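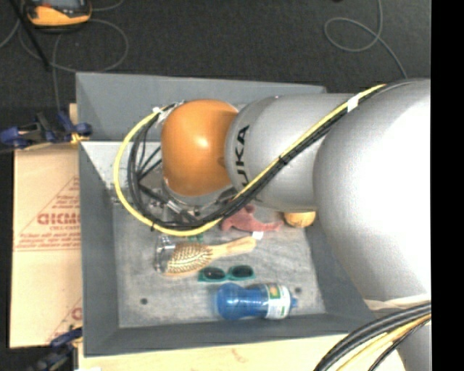
Trosby wooden hairbrush, review after one winter

I've had plastic brushes all my life, mostly the sort that lose their little bobbles within a month, so a wooden one felt like a bit of a treat. And I love it! The oval head is a good size for thick hair (mine is past my shoulders and tangles if you so much as look at it) and the pale bristles have enough give that they slide through without dragging my scalp along with them.

The handle is what won me over. Light wood, nice to hold, no rubbery grip going sticky in the bathroom cupboard. I bought mine in November from Wynne, paid £19 and it came on the Wednesday in a plain cardboard sleeve. My sister has the Etetti one, which costs more, and after a weekend of swapping I'd still pick mine. Hers is heavier and the cushion feels stiffer.

A few grumbles. Hair does gather round the base of the bristles, and you need to comb it out every week or so or it turns into felt. You can't leave it soaking like a plastic brush either. I use a damp cloth with a drop of shampoo, then dry it with the bristles down on a towel overnight. It's also no good for blow-drying, at least on hair like mine, so I've kept my old round brush for that.

Static has been much better too, even under a woolly hat. I've already ordered a second for my gym bag, same size, same shop.

Five stars from me.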